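Morning check at the Sestard table-setting cell, and the first job is the boring one. Wipe the tabletops. Check the red edging hasn't lifted. Then cables, then fingers, then the dishes go out.

Randetti built the cell, Mofokeng Service looks after it. The task sounds like nothing: fork, spoon, plate, bowl, cup, onto a folding table. Stainless is a pain though. Shiny, thin, hard to pick up by the rim. 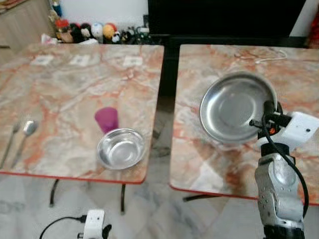
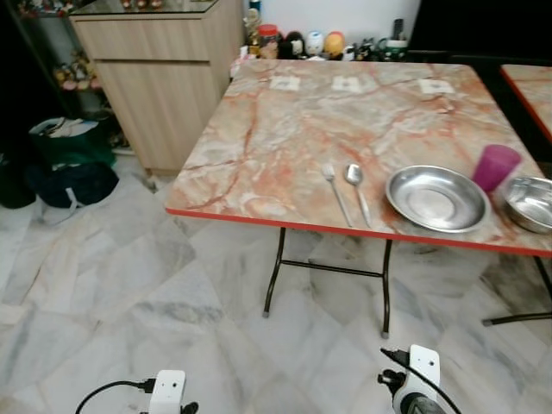
## Two tables, one long list

The setup sheet is 2 pages and most of it is about the tables. Folding legs drift. Somebody bumps one with a hip and every grasp lands short, so the small white paper markers along the back edge get checked before anything else. If one has curled, new one. No tape over the top, the glare throws off the camera.

Then the grippers. Screws on the white housings get a quarter turn by hand, no driver. Finger pads are swapped at 300 cycles, sooner if the plate starts to slip. The last set made it to 434, which was pushing it, and the log from June shows a cup dropped at 359 on the set before that. So 300 it is.

## Cables, always cables

Most stoppages here trace back to a cable. The loop behind the gripper needs slack but not to much, or it snags when the arm reaches low. Drarik sells a stiffer sleeve. The crew tried it, hated it, went back to the plain one.

Anything on the floor gets walked once before power-up. Arms home, e-stop tested, slow run with the plate only. Then teh cutlery, fork first.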